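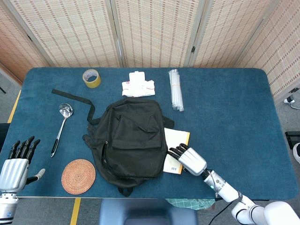
A black backpack with its front pocket facing up.

Back-to-school bag claims don't hold up, says Clelberg consumer group

CLELBERG – Friday, October 15, 2021 – Shoppers who paid extra this fall for a "lifetime" school or commuter backpack may have bought a good deal less than they think, according to a review of warranty terms published today by Kassab, the independent consumer advice service.

Kassab read the small print on 18 backpack warranties offered by stores and online sellers serving the Clelberg and Stostton areas. All of them used the word "lifetime" somewhere in their advertising. Only 3 promised to repair or replace a bag for as long as the buyer owned it.

The rest defined "lifetime" as the expected life of the product, a period the seller gets to decide. In several cases the terms gave no number of years at all.

"If I sell you a bag for life and then I get to say when its life is over, I haven't sold you very much," said Fathima Ekanayake, who led the review. "We asked sellers how long they expect a backpack to last. Most of them sent us back to the same page we were asking about."

Zippers and straps, the parts that readers of the Kassab newsletter complain about most often, were listed as "normal wear" in more than half of the warranties. A customer whose main zipper fails in the second year would have no claim under those terms, whatever the tag said in the store.

Shipping is another sore point. Buyers are usually expected to mail the bag in at their own cost, wait for a decision, and pay again to get it back if the claim is turned down. For a bag that cost less than $100, Kassab doubts that many people bother.

The review also looked at "water-resistant" and "1000-denier" labels. Denier describes the thickness of the yarn. It says nothing about the stitching, the lining or the coating, and a heavy fabric sewn badly will still come apart at the seams. Kassab found no seller that explained this on its product page.

Grivarix, a trade body for bag and luggage sellers, was sent the findings before publication. It said its members "follow all applicable rules" and that a voluntary labeling code is being discussed. Kassab notes that the same code was being discussed when it last wrote to Grivarix, two years ago, and has asked to see a draft. None has arrived.

"I'd love to be wrong about the code," Ekanayake said. "Show it to me and I'll read it."

Kassab suggests that buyers save the warranty page on the day of purchase, as terms posted online can change, and keep the receipt with it. Before paying more for a longer warranty, ask whether zippers and straps are covered and who pays for shipping. A local shoe or luggage repair shop can often replace a zipper slider for roughly the price of mailing the bag.

The full review, with the wording of each warranty, is free to read at the Kassab office in Stostton or by mail on request. A follow-up on rolling luggage is planned for November.

About Kassab
Kassab gives free advice on consumer purchases and takes no advertising or payment from sellers. Review products are bought at full price.

Media contact
Fathima Ekanayake, Kassab press desk, Stostton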